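Bench notebook – Oruson cell, two-arm teaching
17 Apr 2021

Picked up where the last entry stopped. Goal for this session was to get the handover task recorded by remote control on the pair of arms, and to settle the start pose before anyone records more. The old start pose (arms folded back) wasted the first few seconds of every episode and the two operators never left it the same way.

Setup, so it can be repeated. Leader arms are on the desk outside the cell, same side as the followers, so left hand drives left arm. We tried them facing the cell from the other side in August and everybody reached the wrong way. Leader software is the Wurness build, the one with the clutch on the foot pedal. Pedal up, followers hold. Pedal down, followers track. Check the pedal cable first if one arm tracks and the other doesn't. I lost the first part of the session to that.

Gravity compensation on the leaders is still too strong at the elbow. Let go and the elbow drifts upward. Turned it down two steps, now it stays put in most of the range and sags a little at full reach. Good enough. Do not turn it down further or the wrist gets tiring to hold.

Task as recorded: left arm picks up the block, brings it to the middle, right arm takes it, left arm lets go and backs off, right arm sets it down on its own side. No regrasping. If the block slips, stop and throw the episode out. I know we talked about keeping the slips and labeling them, but the labels from the last batch were not consistent and I would like one clean set first.

Things I noticed while driving:

The handover goes better if the receiving arm is already waiting in the middle. When both arms move at once I end up chasing one with the other and the recording is full of small corrections. Playback copies those corrections faithfully and looks nervous.

Close the right gripper fully before opening the left. I counted on feel for this and there is none, the leaders give no force back. Watch the gripper current on the screen instead. The Ruggiero panel shows it with a lag, so wait a beat after the line goes flat.

Slow is fine but stopping is not. Pauses longer than a second or so get learned as part of the task. On the first trained model the left arm reached the middle and just sat there, same as I had been doing while checking the screen.

Hand guiding: tried this too, with the motors slack and one person on each arm. It is quicker to explain to a newcomer, and for a single waypoint I still prefer it. For the whole handover it was poor. Hands and sleeves get into the camera view, and the joint readings show a jerk each time someone changes grip. I will keep it for setting poses only.

Start pose was set that way. Both arms reach in over the middle from their own side, grippers facing each other with a small gap, wrists level. Every episode should begin and end there, so a bad home shows up right away as a crooked gap between the jaws.

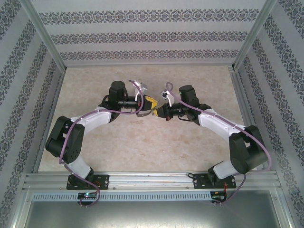
Saved the pose in the Nestness config under the name meet_mid. The old one is still in the file as fold_back, please leave it alone, the older recordings need it for replay. Homing speed into meet_mid is set low on purpose. The arms come in one after the other, left first, and I would like to keep that order until the limits on the right shoulder have been checked again.

Recording settings: both arms and the overhead view in one file, episodes cut at 2,000 steps. Anything that hits the cut is a failed run. Batch size for training stays at 256 to match the earlier runs. Kept 8 episodes, which is enough for a replay check and not enough to train on.

Replay check: two of the kept episodes played back with the block placed on its mark. First one fine. Second one, the right gripper closed a little low and pinched the block by its bottom edge, but it held. I suspect the mark more than the arm. The tape had lifted at one corner and I put the block down by eye.

To do:
New tape for the block mark, thinner.
Look at the lag on the current display.
Check right shoulder limits, then try homing both arms together.
Write the order of the gripper moves on the card by the pedal – right closed, wait, left open.
Have a second person record the same task from meet_mid before the pose is fixed for good.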